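Teaching a CPU install by hand guiding or by remote control?

Posted in: Programming by demonstration
Asked by benchrow_tom, Jun 22, 2020

I'm setting up a small cell that refurbishes desktop computers and I want one arm to learn how to take a CPU out of a tray and put it in the socket. The tower lies on its side on the table with the panel off. I have two ways to record demonstrations. One is to put the arm in free drive and push it around by hand. The other is a leader arm on a separate desk, so that I move the small one and the real one follows.

I have recorded 18 demonstrations by hand so far. Replay gets the gripper over the tray without trouble and it usually picks the chip. The placing part is bad. Sometimes the chip goes down flat and in the right spot, and sometimes it stops with one corner sitting high. I stop the run when I see that, so nothing is broken yet. The chips are dead ones from the scrap bin in any case.

What I'd like to know:

Is hand guiding the wrong method for a part like this, or am I just doing it badly?

Do I need many more demonstrations, or better ones?

Should the lever and the retention frame be part of the same demonstration as the chip?

I've read the Almont manual for the controller and it explains how to switch on free drive and how to save a path, but nothing about what a good demonstration looks like.

Drita Delić

I've done this job both ways and would use remote control for the placing. When you push an arm by hand you are also holding up part of its weight and fighting the friction in the joints. For big moves it makes no difference. For the last few millimeters over a socket it does, and your hand tends to twist the wrist a little as it lets go. If you look at the wrist angle in your recordings I expect you'll find it changes right at the end of each one. That would explain the high corner.

With the leader arm you can scale the motion down. I set mine so that a large movement of my hand gives a small one at the gripper, and I only switch that on once the chip is over the socket. The pick and the travel I do at normal scale, otherwise a single demonstration takes forever and you get tired and sloppy.

Some things to check before you record again:

Clamp the case or put stops against it. If it is just resting on the table it will creep a bit each time you push on something, and your early recordings won't agree with your late ones.

Fix the tray too, and give the chip a pocket that holds it the same way every time. The pick decides how the chip sits in the fingers, and you can't correct that later without a camera.

Keep the cables inside the case away from the path. Tie them back or tuck them under something.

Open the socket fully before you start, lever and frame both, and leave it like that for the whole batch.

On the number of demonstrations, 18 is not few for one fixed position. I would throw out the ones with the twisted wrist and see what is left before doing more. If you want it to cope with a case that is shifted or turned a little, then you do need more, and you need to shift the case on purpose while recording. Don't leave it in one place and hope.

I would keep the lever separate. It's a different motion with a different kind of force, and if you put it all in one long recording, one bad lever means you lose a good chip placement with it. I have three tasks: place chip, lower frame, close lever. The script calls them one after another.

One more thing about the leader arm. Stand or sit where you can see into the socket from the side. I worked from a screen for the first batch and had to redo all of it, as I couldn't judge height. Now I have a second view from low down next to the case and it's much better - still not as good as being there.

radulo_fan

Just get more data. We had 400 demos for a connector task on our Radulović arm and it was fine after that. With 18 you're not going to get anything.

Hitness user 1,638

I don't agree that it's only about more data. If every demo ends with a twisted wrist, then 400 of them will teach it a twisted wrist.

I don't have a leader arm so I can only speak for hand guiding. It can be made to work. What I do is guide by hand down to a point just above the socket and stop there. The last part I don't demonstrate at all. I lock the wrist level and have the arm go straight down slowly until it feels a light contact, then open the fingers. It isn't really learned any more, but it does the job.

Also check that the chip is the right way around in the tray. I lost an afternoon to that. Look for the corner mark and make it agree with the mark on the socket.

Fustano sells soft finger pads that are meant for small parts. I tried them for this and went back to plain hard fingers. The pads let the chip tilt.

Drita Delić

Adding to my earlier post. The locked wrist idea above is good and you can use it with the leader arm as well, if your controller lets you lock single axes during remote control. I do it for the last part now. For the layout, I have the tray to the left of the case, close to it, so the travel is short and the arm doesn't have to cross the drive cage.

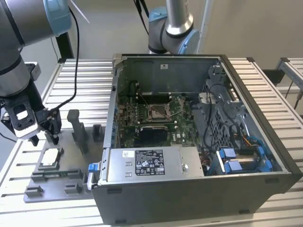 Chip in the tray pocket on the left, socket open with the frame raised.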